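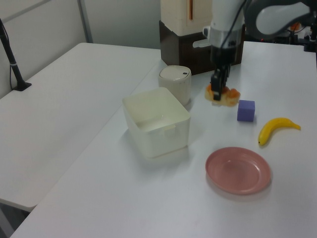

*The arm at work on the tidying task, with a piece of toy food in its gripper.*

**Student robotics club opens its table-tidying task to other schools**

Veltcombe, Dec 4, 2022

The robotics club at Berow College has published the full set of instructions for its table-tidying task, and is inviting other schools and colleges in the county to try it with their own equipment. Entries for a joint competition next spring are open now.

The task asks a robot arm to pick up a set of small objects from a table and put each one where it belongs. Toy food goes on a plate. Other items go in an open plastic bin. The arm has to do this without knocking over anything else on the table, and the objects are moved to new positions before each attempt.

Students at Berow began work on the task at the start of the autumn term. The club has 15 members, most of them in their first year of the college's engineering and computing courses. They meet twice a week in the technology block and share one arm between them, so each group books its time on the machine and does the rest of its work on paper or at a keyboard.

In the first weeks the students guided the arm by hand control to learn how it moves and where it can reach. They then began recording their attempts, noting for each one which object was picked up, where it was put down and what went wrong. The club has now logged 600 attempts. The records are being used to train a program that will choose the arm's movements by itself.

Members say the shapes of the objects have caused more trouble than their size. A foam cube can be gripped from any side, but it squashes, and an arm that closes too far may lift it crookedly. A toy banana has to be approached across its narrow part. Flat or lumpy pieces of toy food lie low on the table, so the gripper must come down close to the surface and stop in time. The club has written a short guide to each kind of object, and these guides are part of the published instructions.

The project is paid for by a grant of £2000 from the Nwosu Fund, which supports practical science teaching in Veltcombe and the surrounding villages. The money has gone on spare gripper parts, a second computer and travel for the competition. The arm itself belongs to the college.

"We wanted a task that a school could set up on an ordinary table with things from a toy box," the club said in a statement. "The objects are cheap and easy to replace. A group without an arm can still take part by working with our recordings, and we would like to hear from those groups as well."

**The competition**

The competition will be held at Skandadton Hall, Veltcombe, during the spring term. Each team will have 5 attempts at the task. Judges will give points for every object put in the right place and take points away for objects dropped or pushed off the table. A separate prize will be given for the clearest written record of a team's work, and this is open to teams that do not have a robot.

Teams may use any arm that can be fixed safely to a table. Hand control is allowed in the junior class. In the senior class the arm must work without help once the attempt has started. Teams should bring their own computer and leads. Plates, bins and objects will be supplied on the day, and will be of the same general kind as those in the instructions, though colours and sizes may differ.

Each team must be accompanied by a member of staff. Emergency stop buttons will be checked before the first attempt, and an arm that fails the check will not be allowed to run.

**How to enter**

Schools and colleges can ask for an entry form and a copy of the instructions from the Berow College office. There is no entry fee. Places will be given in the order that forms are received, and teams that miss a place will be put on a waiting list.

The club will also hold an open session at the college in December for staff who would like to see the task being run before they enter. Places at the session should be booked through the office.

**Notes to editors**

Berow College is a sixth-form college in Veltcombe. Its robotics club is open to all students and meets during term time.

Press enquiries, including requests to visit the club, should be made to the Berow College office.

ENDS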